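Stanano hand gripper: build FAQ
Updated 2024-12-08

Which parts do I have to print?
The plate, both arms and the base. Hamish Dow's November revision widens the base, so don't mix it with older arms.

Do I need the Kistico pivot screws?
Any screw with the same shank works. Tighten until the side play goes, then back off slightly.

My encoder reads 3,680 with the fingers closed. Is it faulty?
Subtract the offset before you log. The open reading should be 3,000 after zeroing; if it drifts, reseat the magnet.

Can I test on clothes?
Start with heavy fabric. Denim is easier to grip than knits. Babita Kandpal keeps the test notes in the shared workshop folder. 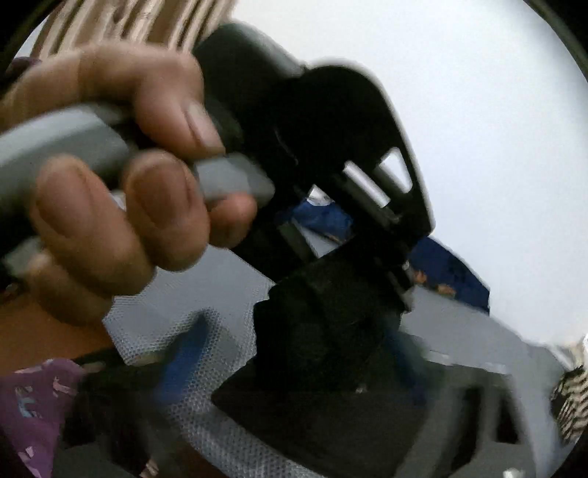
Handheld gripper, clothing tests
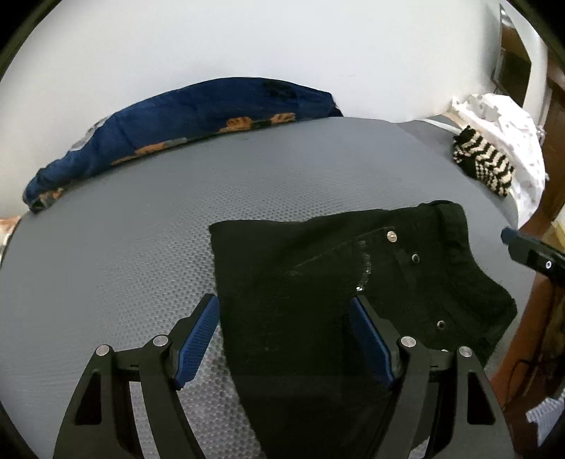 How often should the finger pads be replaced?
Replace both pads when either one looks glazed or starts to lift at a corner. Clean off the old glue before fitting new ones.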